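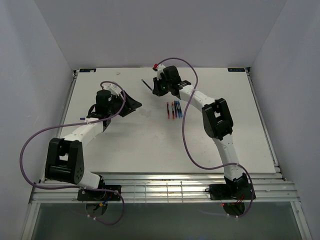

Section 12. Recovering from a Cable Snag Fault

Applies to: Brolton two-arm bench cell, Cledalik controller
Revised April 20, 2026 by Mieczysław Zieliński, Oltbridge service desk

Fault 882 means that an arm met more resistance than expected at the wrist or elbow and the controller stopped both arms. On this cell the usual cause is the arm's own cable. The cable arches over the wrist housing and runs back past the forearm to the base. If a loop catches, the wrist turns against it until the controller trips.

CAUTION: Do not pull on the cable while the arm is powered. Freeing a snag can let the arm move suddenly.

CAUTION: An arm with its power removed can drop. Support the forearm before you switch off.

12.1 Making the cell safe

1. Press the stop button and leave it pressed.
2. Write down the fault code and which arm reported it. The display clears at power-off.
3. If a gripper is holding a pen or other part, put one hand under the part.
4. Support the forearm of the arm that faulted. A second person should support the other arm.
5. Switch off the main supply and lower both arms by hand until they rest on the tabletop.

Note: A light under the base plate may stay on for a short time. Wait until it is out before you touch any wiring.

12.2 Finding and clearing the snag

1. Follow the cable from the wrist connector to the base plate. Check the wrist housing, the elbow opening and the front rail.
2. Lift the loop clear. Do not bend it sharply.
3. Look for flattened spots, cuts or a twisted jacket. Replace a damaged cable. Tape is not an acceptable repair.
4. Press the wrist connector fully home. A connector that has backed out part way gives the same fault code.
5. Check the cable ties. Replace any that are broken or have slipped.
6. Move each joint slowly by hand through its full range. The cable must not go tight at any point.

12.3 Restarting

1. Remove loose scraps from the tabletop and set the pens back in their row.
2. Close off the work area and release the stop button.
3. Switch on and select Slow.
4. Run the homing routine, one arm at a time.
5. Run 2 full pick cycles in Slow and watch the cable at the wrist.
6. Return to normal speed.

If fault 882 comes back with the cable hanging free, leave the cell switched off and contact Ní Chonaill Service. Have the controller log ready. Do not raise the resistance limit above 800 to get past the fault. The higher setting can strip the wrist gear.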